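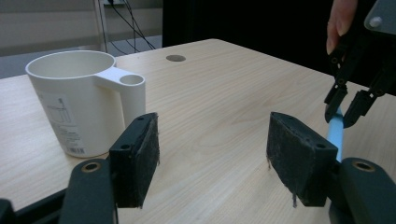 4.3 Setting Up a Timed-Entry Queue for a Ride

This section applies to parks running Irkidier queue software on Havano gate readers. The settings were last checked on 4/25/25 against the installation at Vellville.

Before you start, close the ride to guests in the Operations tab. Changes made while a ride is open are saved but do not reach the readers until the next restart.

1. Sign in with a supervisor account and open Attractions > Queues.

2. Select the ride, then choose Add Timed Entry. A new queue appears below the standby line with the status Draft.

3. Enter the hourly capacity of the ride. Use the figure from the ride's own operating sheet. For the Olatunji river ride at Vellville this is 1321 guests per hour with all boats in service.

4. Set the timed-entry share. The default is 70 percent. Shares above 93 percent are rejected, as the standby line must stay open.

5. Set the return window to 20 minutes. Shorter windows are allowed, but late arrivals then have to be passed by hand at the merge point.

6. Assign one reader to the entrance and one to the merge point. Do not assign the same reader to both — the second scan will be logged as a duplicate and the guest will be turned away.

7. Choose Publish. The status changes to Ready and both readers show a steady green light.

8. Scan a test ticket at each reader, entrance first. Delete the test scans before opening the ride.

Note: If boats or cars are taken out of service during the day, lower the capacity in step 3. Leave the share alone. Return times already issued are kept.

Caution: Do not delete a queue with return times outstanding. Set it to Closing and wait for the count to reach zero.

Parks that change their hours in August should save a second profile under Calendar > Profiles (see 4.5). Requests for a higher share limit go to Belmiro Peixoto in ride systems.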